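Plitow Countertop Bowls: data card

Version date: Mar 28, 2023
Maintained by: Gundar
Distribution: single archive, index file and license included

Summary

Plitow is a set of still pictures and short text records covering small bowls on a kitchen counter. The task covered is stacking and unstacking: one bowl set inside another, or one bowl standing alone. The set holds 2956 records from 131 sessions. Counter layout changes between sessions, and so does the selection of items standing behind the bowls.

The set was put together for work on nested tableware, where the lower item in a stack shows only as a narrow band under the rim of the upper one. Earlier sets from the same group (Tastine, Spahić) covered plates and drawer contents and have almost no stacks.

Contents

records.csv: one line per record
sessions.csv: one line per session, with counter type and lighting note
stills/: pictures, grouped by session
LICENSE
CHANGES

Fields in records.csv

record_id: integer, unique within the set
session_id: integer, matches sessions.csv
item: bowl, lid, pot, container, cloth, appliance, other
color: free text, lower case
state: single, stacked_upper, stacked_lower, partly_hidden
content: empty, filled, unclear
surface: gloss, matte, wood, cloth
remark: free text, up to 200 characters, may be blank

A stack produces one record for each bowl in it. The upper bowl gets its own content value. The lower bowl is always "unclear" for content, even where a later picture in the same session shows it empty.

Color terms

Green bowls are entered as "green", with any shade in the remark field. Sage, mint and pale green were separate values in the February build and were merged after the same bowl turned up under all three. Blue bowls follow the same rule. Color is entered from the outer wall or rim where these can be seen, and otherwise from the inside wall.

Surfaces and reflections

Gloss counters make up 54 of the sessions. They produce two effects that matter for anyone using the records:

1. Soft round shadows next to or under a bowl. These can be close to the bowl in size. They are not items and have no record.
2. Lamp reflections, both on the counter and on the inside of a bowl. A bright spot in the bottom of a bowl is not entered as content.

Crumbs and specks on the counter are left out of the records. Specks inside a bowl go in the remark field and do not change the content value.

Background items

Anything standing on the counter and at least half visible gets a record. Items below that limit are entered as "partly_hidden" if their type is clear and dropped if it is not. Cords are treated as part of the appliance. Brand lettering is not transcribed.

Known problems

Pots with glass lids were entered as one item in early sessions and as two (pot, lid) in later ones. Filter on session_id if this matters.
Clear and translucent containers are under-reported when they stand behind a lid.
Matte and satin finishes on bowls are not separated. There is no finish field.
Shadows with no visible source near the top of a picture were sometimes entered as "other". Most have been removed.

Sample stills
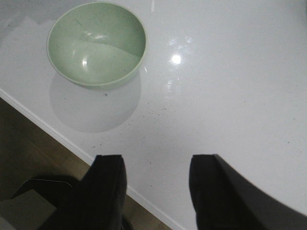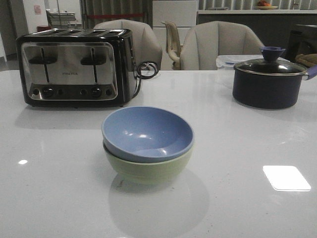
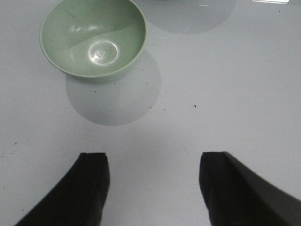 Sample stills, one session, surfaces "gloss" (first, second) and "matte" (third). First and third: green bowl. Second: blue bowl stacked in green bowl, with toaster and lidded pot on the same counter.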